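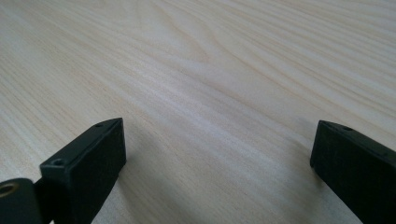 The pale table

Ryan Naylor has sold, sanded and repaired tables for most of his working life, and the question he gets asked more than any other is how to look after a light one. Dark furniture hides a good deal. A pale wood-grain top shows tea, biro, turmeric and the ring from last night's glass, and people who buy one often spend the first month worrying about it.

His workshop, Cropper, takes up the ground floor of an old printworks. When I visited in July there were six tables waiting. Four had heat marks. One had been scrubbed with a kitchen scourer until the finish had gone dull in a patch the size of a dinner plate, and the owner wanted to know if it could be put right. It could, for £754, because the whole top had to be stripped and done again.

"Most of what comes in here started with cleaning," Naylor says. "Somebody had a small mark and went at it."

The first thing he does is find out what the surface is. Solid timber, veneer and printed laminate can look much the same from a chair. He looks at the edge and then at the underside. If the grain carries over the edge and down the end, it may well be solid. If there is a thin line all the way round, it is probably veneer or laminate with a strip stuck on. Printed patterns tend to repeat if you look along them for long enough.

Laminate is the easy one. A damp cloth with a drop of washing-up liquid, then a dry cloth. Polish does nothing for it except leave smears. The weak spot is the joint at the edge, where standing water gets in and lifts the strip. Once the board underneath has swollen it doesn't go back down.

Oiled wood needs more. Naylor does his own kitchen table twice a year with a hard oil called Purus, put on thinly with a lint-free rag and wiped off after 50 minutes. He says the usual mistake is leaving too much on, so that it dries tacky and collects crumbs. The rags go outside to dry flat, well away from anything, as oily rags left in a heap can catch fire.

Lacquered tops sit between the two. They clean up like laminate, but a hot dish will leave a white bloom and a scratch goes through to bare wood. A small scratch can be touched in. A large one means the workshop.

Sunlight is harder to deal with. Pale woods yellow, and a bowl or runner left in one place will leave its shape behind. Naylor moves things about every few weeks. He had a customer with an Onura extending table who opened it one Christmas and found the leaf in the middle was a different colour from the rest. They left it open by the window and it caught up by the following autumn.

He is not keen on covering a table altogether. His mother kept a Privska sideboard under a cloth for 46 years, and he saw the top properly when she died. It was in perfect condition. He has it at home now, with the post and the car keys on it.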